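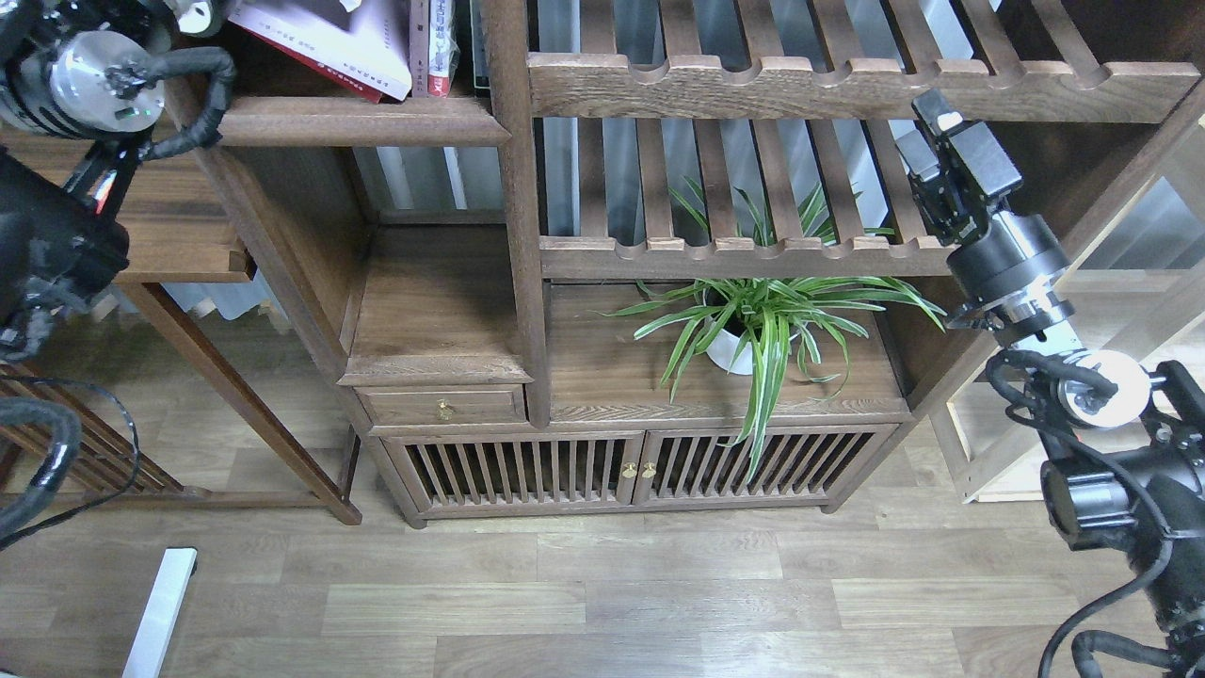 Section 3: Fixing the Kurura shelf unit to a wall

1. Clear the shelves and pull out the drawer.
2. Set the unit in its final place and check it with a level. Turn the feet to adjust.
3. Mark the wall through both bracket holes.
4. Move the unit aside and drill to a depth of 40 mm with an 8 mm bit.
5. Push in the plugs, move the unit back and drive the screws by hand.

Note: The plugs supplied are for brick and concrete. For drywall, order kit 483.

Caution: Check for pipes and cables before drilling. Do not load the shelves until both screws are tight.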